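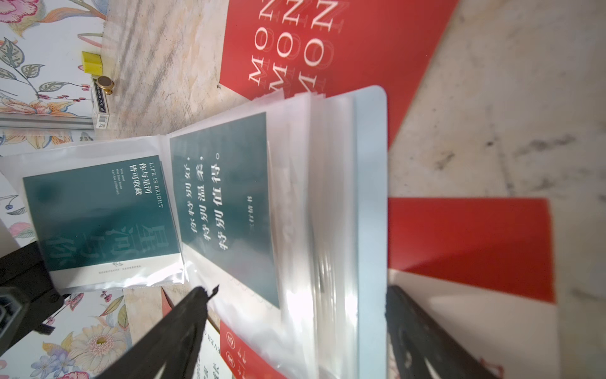

Oct 3, 2020

So I finally did the card drawer. If you've been reading for a while you know I have a thing for paper, and that the thing had gotten a little out of hand. Postcards, quote cards, the pretty inserts that come tucked in with a notebook order, all of it living in one drawer that you had to open with a knee against the cabinet. My friend Dilani Karunaratne came over last November, tried to find a pen in there, and gave me a look I still think about.

The plan was two evenings. I had a clear sleeve album sitting in its wrapper since spring (it has a pale bluish cover, see-through pages) and I'd been saving it for some imaginary day when I would be organized. I decided the day had come.

First rule, no sorting on the carpet. I did that with the stickers and was finding them on my socks for weeks. Everything goes on a hard flat surface where you can slide cards around with a fingertip.

Second rule, the favorites go in first, before you get tired and start shoving things in anywhere. For me that was the dark teal ones. One of them says "LIFE IS BRIGHT" and then, in Chinese and in English, "You and the Star River can be collected," which I love even though (or maybe because) it's a slightly funny sentence. Who doesn't want to be collected along with the Star River! The bigger one facing it is all Chinese, 你特别好，特别温柔，特别值得, so basically you're especially good, especially gentle, especially worth it. I put those two on the same spread and felt very pleased with myself and made tea.

Then the reds. I have a lot of red. The MOON one is my favorite, with the word repeated over and over in white outline letters, and it's big, so it had to wait while I figured out where the large things were going to live. I was all set to order one of those Karkel folders for oversized stuff and then Nataša Živković, who has been binding her own albums forever and has opinions, told me to stand it up on the shelf and enjoy looking at it. Fine. She's right. It's on the shelf.

The other thing I changed my mind about is bags. I used to think a plastic bag was cheating, like you hadn't really put the thing away. But some cards just don't belong with the others yet, and a flat clear bag lets you keep a little pile together and still see what's in it. I did the pale ones that way, the white and the pink and the beige.

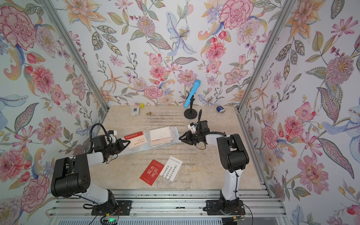

Red card at one end of the bag, pale ones in the middle of it.

I'm also on the lookout for more of this flower paper, by the way, the kind with pink carnations and blue lilies. If anyone has seen it by the roll, please leave a comment! Tralier had something close but the background was more of a cream and it bugged me.

Where I've ended up: one album, one bag of maybes, a drawer that opens with one hand. I gave 18 duplicates to Dilani, who said she didn't want them and then took them all. The playing cards are moving to the game shelf, and the stickers are a separate post, probably a long one.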